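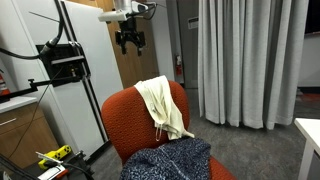 The Chair, and What Lives On It

Tue 14 July

There is a category of clothing in this place that belongs to no drawer. It has been worn, so it can't go back with the clean things, and it has not been worn enough to deserve a wash. For years I assumed this was a moral problem. Then I started looking at other people's bedrooms and hallways and saw that everyone has a chair.

Mine is orange. Orange-red, if the light is bad and you are feeling particular. It is an office chair with a tall rounded back, and I bought it at Friesen, the used office furniture place out past the car wash, where the chairs stand in rows like they're waiting to be called in for jury duty. I paid 30 dollars for it. I was going to sit in it. I had a whole plan about posture.

I did sit in it, for most of March. After that a cardigan went over the back one evening, and the next day I moved to the kitchen stool so as not to disturb the cardigan, and I have been a stool person ever since.

At the moment the chair is housing two items. There is the cream one, a soft thing that goes over the backrest, and there is the navy one with the white specks, which goes wherever it lands. It is the middle of July. I own two knitted things I would describe as warm and both of them are out, in a month when I've been sleeping with the window open and a wet facecloth on my neck. I can explain the cream one: the library is air conditioned to the temperature of a fish counter. I can't explain the navy one and I've stopped trying.

I tried to deal with all this last week. I'd read one of those articles about tidying, the kind where a calm person in linen asks you to make decisions, and it said the worn-but-not-dirty pile is only a pile because you have not given it a home. Fair enough. I went looking for a home to give it.

Home number one was a row of hooks. I bought a strip of them, brand name Kollura, with a picture on the box of three scarves and a straw hat. Hooks are very good for scarves and straw hats. Put a knit on a hook for a weekend and it grows a little nose at the back of the neck, right where the hook was, and then you walk around with a nose between your shoulder blades and people tell you your tag is sticking out. The hooks now hold an umbrella and the bag that holds the other bags.

Home number two was a basket. I had high hopes for the basket. The trouble is that a basket with clothes in it looks exactly like a laundry basket, and by the third day I had washed the lot out of habit, including a pair of trousers I'd worn for the length of one dentist appointment. The cream one went through as well. I used the Teltitia wool wash, a capful, cold, as instructed, and it came out perfectly fine and took the better part of three days to dry on a towel on the floor, during which I could not get to the balcony door without a sort of hop.

Home number three was folding things and putting them back in the drawer, just like that, as if nothing had happened. I know people who do this. I have even married into a family of them. I lasted until I opened the drawer on a humid afternoon and was greeted.

So, the chair again.

I'd like to say something in its defence, as furniture. A regular dining chair has corners, and corners leave points in the shoulders of a knit, same as a hook does, only two of them. The rounded back doesn't. You can lay something soft over the top and the weight spreads out along the curve and there's nothing for it to catch on. The upholstery has a bit of tooth to it as well, so things mostly stay where they're put. I have had wooden chairs from which everything slid to the floor overnight, one sleeve at a time. And an office chair has the enormous advantage that when company comes you can move the whole collection into another room in one go, clothes and all, and shut the door on it.

The seat is where standards slip. The back of the chair is for garments I still respect. The seat is for the rest. I don't remember making that rule but I've watched it operate for months, and the navy one has never once made it to the backrest. It goes down in a heap and spreads itself out until there is hardly any orange left to see, and if I put anything else on the chair it ends up under the heap and is considered lost. I looked for my reading glasses for two days in May. You'll have guessed. 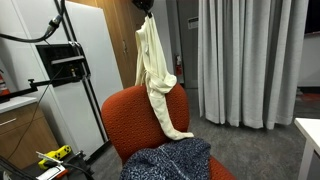

The usual arrangement: cream up top, navy on the seat, laundry nowhere in sight.

Getting the cream one to hang properly is its own small hobby. It's long and it's soft, and it would like to be a rope. If you don't spread it out when it goes over the back it twists up on itself at the top, then trails down the one side in a skinny strip with all the dignity of a dishrag. Left like that overnight it will have creases by breakfast that no amount of patting will shift. The proper way to do it, and I offer this to anyone with a similar chair:

Find the middle first. With a soft knit the middle is never where you think it is, so hold it up by what you believe to be the middle and look at which side is longer, and then move your hands.

Lay it over wide. You want as much of the curve covered as it will cover. If it's standing up in a lump at the top you have rope.

Tug the lower edges down, gently, both sides. Don't pull on one corner. I pull on one corner every time.

Leave it alone. Don't then put a bag strap over it.

I've been following these steps with complete fidelity for something like a week and would estimate that the thing has hung straight on one occasion, and that was when I was expecting the man to read the water meter.

The navy one gets no instructions. I've tried laying it out flat on the seat, sides in, the way they do in shops, and it's too thick and too springy to stay that way. Up it comes. The label says Satex, and then a line of washing symbols I've never been able to decode, including a square with a circle in it that has been crossed out with what looks like real anger. I take that to mean the dryer. The specks are a blessing, mind you. Lint, crumbs, a little flour, whatever happens to drift over from the counter -- you would never know. I bought it for that reason and have not regretted it, even if I do sometimes pick at a speck for a good while before working out that it's one of the ones that came with it.

A friend who has strong views on this suggested a valet stand, one of those wooden affairs with shoulders and a little tray for your cufflinks. I priced them. The cheap ones cost over four times what I paid for the chair, and you can't sit on one. I grant that I can't sit on the chair either. But I could. It's there as an option, in a way that a valet stand would never be, and I find I'm attached to that.

What I've settled on, for the summer anyway, is a limit. The chair gets the two things it has now. If a third arrives, one of the three has to go to the wash or back in the drawer by bedtime, and I'm not allowed to start a second chair. (I had been looking at the stool. The stool would be a disaster, there's no back to it, it would be all seat.) So far the limit has been tested by a pair of jeans and a towel. The jeans went in the drawer. The towel is on the Kollura hooks with the umbrella, where it's drying quite nicely, so perhaps I was hard on the hooks.

The cream one will probably go back to the library with me on Thursday. I'll let you know if the navy one moves.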